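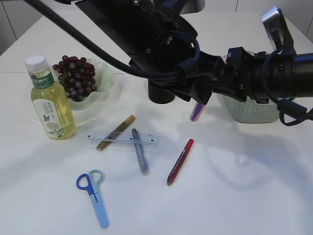

# Chapter 6: Things on a table

In this chapter we learn to say where objects are, and to put them in order before we work. The words are simple, but the small ones (*across*, *beside*, *behind*) need practice.

Begin with the table at the start of the chapter. A ruler lies in the middle, and a gold marker rests across it. A red marker is further to the right. On the left there is a bottle of tea, and near it a bowl of grapes. Already we have used five expressions of place.

In the course books of the Pendero series, the learner meets more than 200 names of objects before the first verb of movement. We prefer to mix them. A person who tidies a table says "put the marker beside the ruler" – the noun and the verb come together.

## 6.1 Before you read

Look at your own desk and write four sentences about it. Use *on*, *next to*, *between* and *behind* once each. Then exchange your text with a partner, who will draw the desk from your words only.

New words for this section are on page 124. The longer text, "The Norkel stationery shop", follows in 6.2.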